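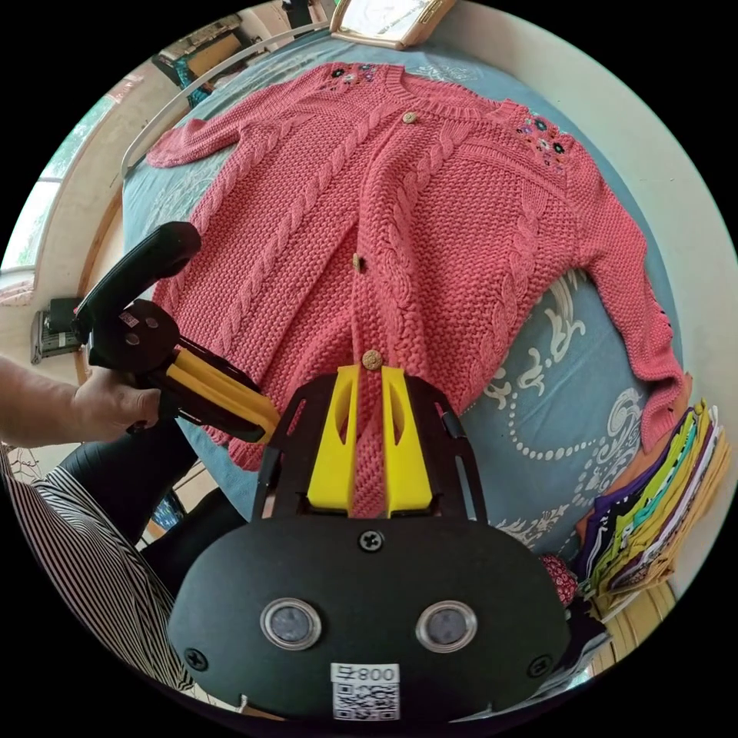
Folding chunky knits: a grumpy thread

Ruwan Kanagaratnam
1/ Every February the same advice comes back around: never hang a cardigan, file it upright, it will take up no room at all. I have my doubts about most of that. Pink cable knit on the bed, sleeves out, so let's go.
♥ 143 💬 9

2/ The "no room at all" people are folding thin cotton sweaters. Cables are thick. Fold a cable panel over another cable panel and you have a loaf of bread. No method fixes that and I wish they'd quit saying it does.
♥ 56

3/ First claim: button it all the way up before you fold. The Drilitska folding guide is very firm on this. I've tried it both ways for two winters. With round buttons like these, I can't see that doing up every one of them makes the fold any neater. I do the top one and the middle one and move on.
♥ 50 💬 9

4/ What does help is getting the front straight first. Take hold of the button band near the bottom and pull it down gently until it stops wandering. Then leave the thing alone. Everybody wants to smooth and pat. Patting does nothing to a cable.

5/ Second claim: fold the sleeves straight across the back in an X. Sorry, no. That puts both sleeves on top of each other in the middle, right where it's already fattest. Lay each one down its own side, cuff toward the hem. Less pretty on video, I guess.
♥ 56 💬 9

6/ Face up or face down? Everyone says face down. I start face up to get the front lined up, then flip it. On this one there are embroidered flowers up by the shoulders, and I want the last fold to leave them on the outside. I don't trust stitching like that with a hard crease through it. Maybe it would be fine. I'm not testing it on this one.

7/ Third claim: thirds, always thirds. Rūta Pärn swears by thirds and her shelves do look good. My drawer is shallower than her shelf, so thirds stands up too tall and catches when I close it. I fold in half, then half again - ugly, but the drawer shuts.
♥ 50

8/ Somebody's going to bring up the Wistico folding board. I borrowed one. It's a hinged piece of plastic and it's great for T-shirts. A cable cardigan slid off it twice. I gave it back.
💬 9

9/ And the vacuum bags. Selvaraj Mondal asked under the last thread. They do get flat, sure. Then you open them in the fall and the cables look like they've been ironed by a truck. Mine took some 9 days on a chair to puff back up, and one sleeve never really did.
♥ 143

10/ The one piece of the standard advice I'll give them is the hanger thing. I hung a heavy cardigan for a season and got two little horns at the shoulders. So, fine. Drawer it is.

11/ Tiago, before you ask: no, I don't put tissue paper in between. If you've seen a difference with it, show me two cardigans side by side.
♥ 56 💬 9

12/ Rest of the pile is next. If it's T-shirts, even the thirds people can be right about those.

Recent from Ruwan Kanagaratnam
Do cedar blocks do anything? I kept receipts
The Hodosen drawer dividers, six months later
Why I stopped rolling socks
Sweater combs: mostly a way to make holes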